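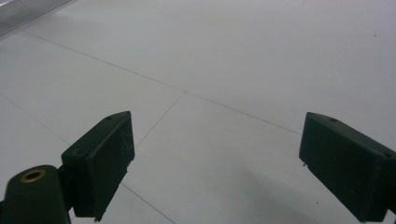

Hello again! Another little gallery from the back room at Wallstead, where we've been sorting out which bits and pieces belong on the table and which have been living on the floor out of sheer laziness. It's a plain sort of room – pale grey-white tiles, a wooden table, dark curtains hanging at either side – and I've grown very fond of it since we moved over from the old place on Harasym Lane in September.

The tiles were my choice, so I'll take the blame. I wanted something you could find a dropped screw on, and the dark lino we had before swallowed everything. They do show every crumb (I sweep more than I ever did at home), but a damp mop and a drop of Tondus floor soap sort them out in no time.

Tennis ball out, clear plastic tray on the white board, both hands busy. I do love a tennis ball for this sort of picking up and putting down – it's a colour you can't lose, and it's kind to the table when it gets away from you!

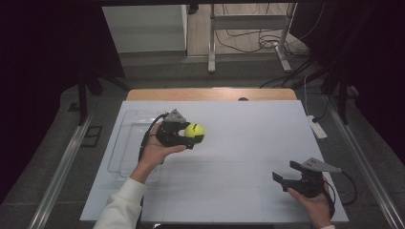 Severyn Ivanyshyn wrote to say that he gave up on brand new balls years ago, as the fuzz is too springy and they roll off for miles. He keeps 17 old ones in a bucket by the door and swears they behave much better once they've gone a bit bald. He also thinks I should try a tray with a deeper lip, like the Tatau ones, which stack properly and come in packs of 3.

I've put the trays on the list, Severyn, though I'm keeping my fuzzy ball. Next gallery will be the shelves, once I've finished labelling them.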